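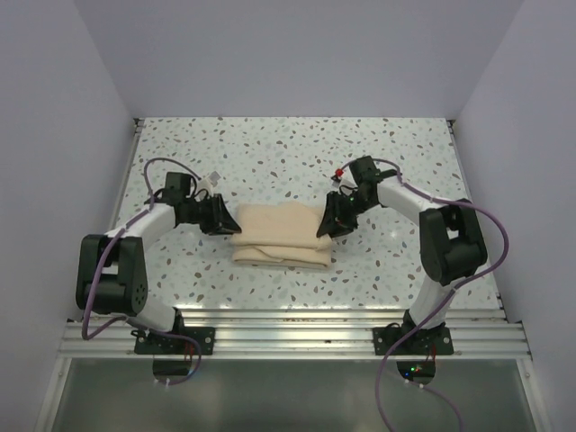 Conar two-arm folding cell: acceptance inspection checklist
Unit 207, on trial at the Wornstead site. Supplier: Dalo. Inspection carried out in November by Quartey.
Ratings: P = pass, C = pass with comment, F = fail, N = not inspected.

1. Base and enclosure
1.1 Front rail straight and free of burrs: C
Small brownish marks on the top face near the centre. Surface only as far as can be judged by eye. Supplier to confirm the cause.
1.2 Both arm bases seated on the rail, fasteners present: P
1.3 Tabletop level and clean: P
The speckled finish makes lint and small offcuts hard to spot. Wipe down at every shift change whether or not it looks dirty.
1.4 Side and back walls secure: P
1.5 Guarding across the operator side: F
The trial unit was supplied without the front guard listed in the quotation. No unattended running until it is fitted.

2. Arms
2.1 Full travel on each joint at reduced speed, no knocking: P
2.2 Play at the elbow, power off: C
Left arm within limits. Right arm also within limits but looser than the left - recheck at the first service.
2.3 Gripper fingers aligned when closed: P
2.4 Finger tips free of snags: P
Tested on plain beige cloth, folded. Knitted and open-weave fabrics are outside the scope of this trial.
2.5 Wrist modules tight on their mounts: P

3. Cabling
3.1 Cables tied to the arm links: P
3.2 Slack adequate at full reach: C
The purple cables sweep in front of the left elbow and in a wide curve outside the right. There is enough slack, but on the right arm it should be shortened by one tie position.
3.3 Cables clear of the rail and base edges: C
The left cable crosses the front rail and loops back towards the opening under the base. Fit edge protection.
3.4 Thin red wires at the base openings restrained: F
Exposed at both bases. Supplier to sleeve and clip.

4. Controls
4.1 Emergency stop halts both arms: P
4.2 Restart requires a deliberate reset: P
4.3 Indicator lights match the table in the manual: C
The manual omits the small blue light under the right base. Revised page requested, reference 2706.
4.4 Collision stop, arm against arm: P
4.5 Collision stop, arm against tabletop: N
Deferred until the replacement finger tips arrive.

5. Running test
5.1 Folding cycles logged: 1534
5.2 Cycles stopped by the operator: 7
All were caused by the cloth slipping at the second fold. None involved contact between the arms.
5.3 Fold quality against the sample stack: C
Lower layers tend to project at the front. Acceptable for boxed goods, not for shelf display.

Result: not accepted. Items 1.5 and 3.4 to be closed by Dalo before reinspection. Item 4.5 to be tested at the same visit.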